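# Handing the tidying-up to a small arm, step by step

At Wornulby the training room goes through a lot of chalk, and until August Haris Janevski put it all back in the tub. The arm does that now. Setting it up takes an afternoon, or two if Haris is helping.

1. Clear the desk as far as the mat. Papers can stay at the side.
2. Put out a few sticks of chalk and one marker, at an angle. People never leave them straight.
3. Check that the cable has slack at full reach.
4. Record 60 pick-ups by hand. Ntombi Sibiya did 200 and now dreams about chalk.

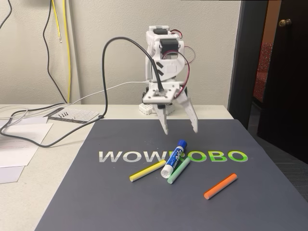
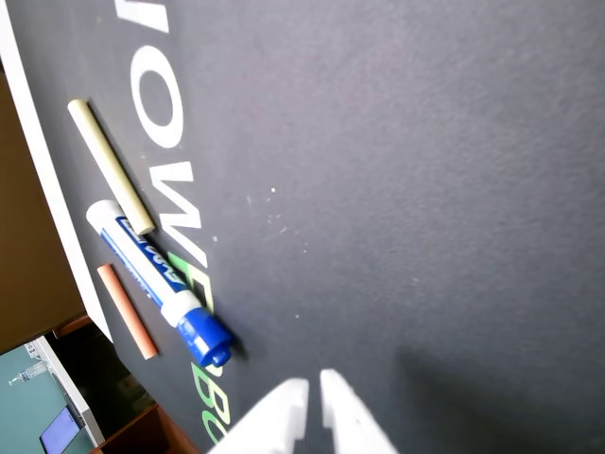

5. Run it slowly first, with someone near the off switch.
6. Write down every drop. Our sheet for Wednesday had 11.

As for Haris, he hasn't been replaced – he's been promoted to watching. He now fills in the drop sheet, restarts the arm after lunch and explains it to visitors, which takes longer than the tidying did. Agree who does these jobs before you start, and put them on the rota.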